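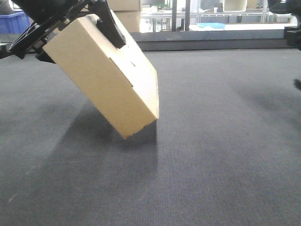

Reading the Police Log: What Gets Printed and What Doesn't
Final report, Intro to News Reporting
September 20, 2018

I picked the police log for my project because I grew up reading it. In Lavstead the paper ran it on page two, and my family went through it over breakfast the way other people do the crossword. So when we had to choose a kind of crime coverage and follow it for a whole semester's worth of back issues, I didn't think very hard (maybe I should have!).

My question was pretty simple. When somebody gets arrested and the paper prints it, does the paper ever come back and say how the case ended? I had a hunch the answer was "not much," but a hunch isn't a report, so off to the library I went.

How I did it

I used two weekly papers, the one from Lavstead and the one from Fetden, which is the next town over and has its own police department. I read every issue I could get from March on and wrote down each arrest item that gave a name and a charge. That came to 176 items. Traffic tickets I left out, and also anything where the person was under 18, which neither paper names anyway.

Then I looked each one up in the county court's online records. This was the slow part. The search page logs you out if you stop to eat a sandwich, and it wants the last name spelled exactly the way the clerk typed it. The papers and the clerk do not always agree on spelling, let me tell you. I ended up calling the clerk's window a bunch of times and they were really nice about it.

What I found

Out of the 176, I could find a finished case for 79. The rest were still open or sealed, or I just couldn't match them with enough confidence to use them. I'd rather have a smaller pile I trust.

Of those 79 finished cases, 20 ended with the charges dropped or dismissed. And the papers went back and reported that in 2 of them. Both were in Fetden, and both were cases that had been on the front page to start with, so I guess somebody was already paying attention.

The other thing I noticed was the wording. Lavstead's log says "was arrested on a charge of," which is what we learned in class. Fetden's log kept slipping into "was arrested for stealing," like it was all settled. I went back and forth on whether that was me being picky, but after reading it over and over I think it does change how you see the person.

Problems with my project

Two small papers is not a lot, and weeklies have tiny staffs. A daily might do much better. I also started with a method that didn't work at all: I tried searching the papers' websites by name, and the Fetden site only keeps stories for a few months, so I had to throw that out and use the paper copies. That cost me over a week.

If I did it again I would ask the editors up front what their rule is for follow-ups. I sent both of them an email near the end, and only Lavstead's wrote back, to say they'll run an update if the person asks for one and brings the court paperwork. I didn't see that rule printed anywhere in the issues I read.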